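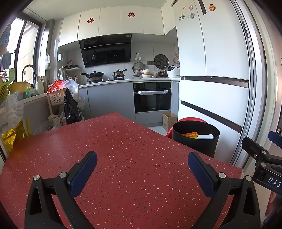
**Automation at Dotberg** covers the changes in working methods at Dotberg, a home cleaning and kitchen care company with 177 employees. The main part of this work is the Kälin program, in which trained staff carry out household tasks with a hand-held gripper. The recordings are used to teach robots to handle ordinary objects in lived-in rooms.

## Background

Dotberg first used software to plan routes and assign visits. Office staff had done this by phone, and most of them moved to customer service or scheduling review. Cleaning itself stayed manual. Kitchens were seen as the hardest rooms to automate, as no two are laid out in the same way and counters often hold food containers, baskets and bags along with cookware.

The Kälin program began as a trial with 16 employees, all of them experienced home cleaners. It later became a regular job area with its own pay grade. 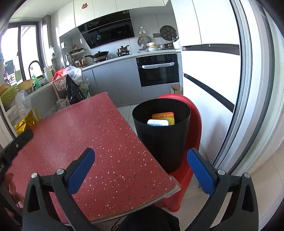
*Department: Work Methods and Training, Dotberg*

## Method

A worker holds a gripper with two padded fingers and uses it in place of the bare hand. The fingers open and close as the worker moves the handle, and a camera on the tool records the view past the fingers. Tasks are done in furnished homes, with the residents' belongings left where they are.

A session lasts up to 80 minutes, with a break at the halfway point. The worker follows a task card but chooses the path and grip. Large or tilted items call for slower movement, and workers are told to put the tool down if a load cannot be held safely. Files are checked at the Ironstead office, where reviewers remove any that show personal papers or faces.

## Effects on employees

The job differs from cleaning in several ways. There is less bending and less contact with cleaning products, but the wrist and forearm are held in one position for longer. After early complaints of soreness, the company set a limit of 3 sessions per shift.
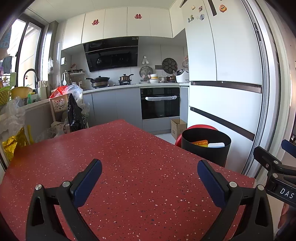
*Gripper fingers over a red speckled tabletop, with a kitchen beyond.*

Pay is by the hour. A plan to pay by the number of accepted recordings was dropped after employees objected that it would reward haste. Staff also asked who would own the recordings and whether they could be used to rate individual workers. Under the present rules, recordings may not be used in performance reviews.

Opinion among the staff remains divided. Some see the program as a path into technical work – several reviewers are former cleaners – while others fear that it will reduce the need for home visits. Dotberg has stated that no cleaning position will be cut during the program, but has made no promise for the period after it.

## Related programs

Cetilness, a laundry service, runs a smaller program for folding and sorting. The two companies share a training manual, though their task cards are separate.

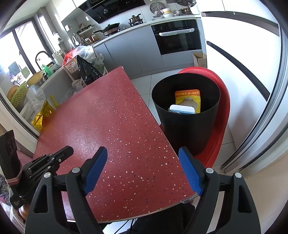 Page last changed: September

## See also

- Household robot
- Hand-held gripper
- Repetitive strain injury
- Job retraining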